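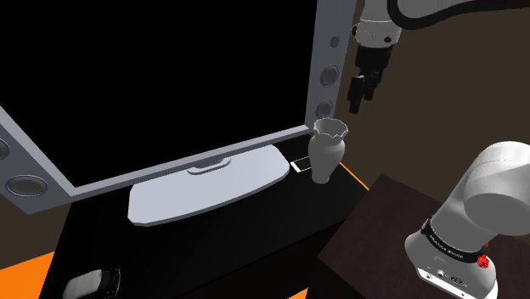 Ernevo is a method for training robot arms to pick up household objects from crowded surfaces. It was developed at the Madbridge robotics laboratory and works entirely in simulation until the final stage of testing. The method is mainly concerned with how an arm comes down towards an object when taller things stand close by, such as screens, lamps and shelves. The name is also used for the set of recorded attempts released with it.

Background

Earlier work at Madbridge used a bare tabletop with one object placed in the middle. Controllers trained in this way did well on the same kind of table but often failed in furnished rooms, where the arm would brush against a neighbouring object on its way down. In many of the failed attempts the grasp itself had been chosen correctly and the fault lay in the path leading up to it.

Adding more objects to the bare table helped only a little. The objects were scattered at random, and the results looked little like the way people arrange things at home. Ernevo was an attempt to train on whole pieces of furniture, with objects set down in places where they might be found in a living room or study.

Method

Each training scene is built in Oprea, a room simulator written at the same laboratory. Oprea lays out walls, floor coverings and furniture, then puts small objects on the flat surfaces. The arm is fixed to a stand of its own next to the furniture it has to work on. The stand and the furniture need not be the same height, and a gap may be left between them.

An attempt starts with the gripper raised clear of the surface. The controller is given the name of the target and the views from 2 simulated cameras, one on each side of the work area. It is not given the positions of the other objects. It may take up to 300 steps, after which the attempt is stopped and marked as failed.

The path is planned in two stages. In the first, the gripper moves sideways to a point above the target. In the second, it comes down along a line chosen to keep the wrist and the forearm away from anything tall. The second stage is worked out afresh at every step, so the line can bend if the first guess was poor. Contact with any object other than the target is counted against the attempt, even when the target is lifted.

Grasps on hollow objects

Vases, mugs and jars are treated separately. A vase with a wide body and a narrow neck can be hard to hold from the outside, and its rim may be too uneven for the fingers to close on squarely. Ernevo allows a grasp in which the fingers are lowered into the opening. They can then be spread against the inner wall, or one can be kept inside while the other is brought down over the rim. The choice depends on the width of the opening as judged from the camera views.

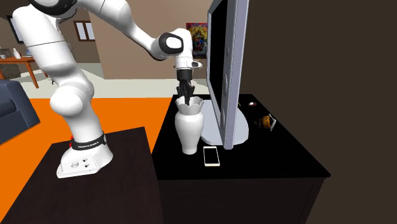

Gripper fingers lowered into the mouth of a vase in a simulated room. A phone lies close by on the same cabinet top.

Grasps from the inside need a straighter descent than those from the outside. Large screens make this harder, as the forearm has to pass near the edge of the screen while the fingers stay upright. Scenes that pair a vase with a screen were therefore given a category of their own in the recorded set.

Recorded set

The released set holds 2,192 attempts, successful and failed. Each record contains both camera views, the joint positions of the arm, the opening of the gripper and a list of contacts. Failed attempts are labelled by the stage at which they went wrong. The layout of the room is stored as well, so that an attempt can be run again with a different controller.

Results

Compared with a controller trained on bare tables, the Ernevo controller knocked into fewer neighbouring objects and was less likely to stop partway through the descent. The gain was largest on narrow cabinets and smallest on wide, low tables, where the simpler controller already had plenty of room. Attempts took longer on average, mostly owing to the repeated planning in the second stage.

Limits

Thin, flat items remain difficult. Phones and remote controls lying flush with a surface give the fingers little to hold, and the method has no way of sliding them to an edge first. Glossy black surfaces also caused errors in judging height. Soft objects were left out of the work altogether.

Later work

A follow-up project, Elora, keeps the Oprea rooms and the two-stage path but adds the task of setting the object down again in a named place.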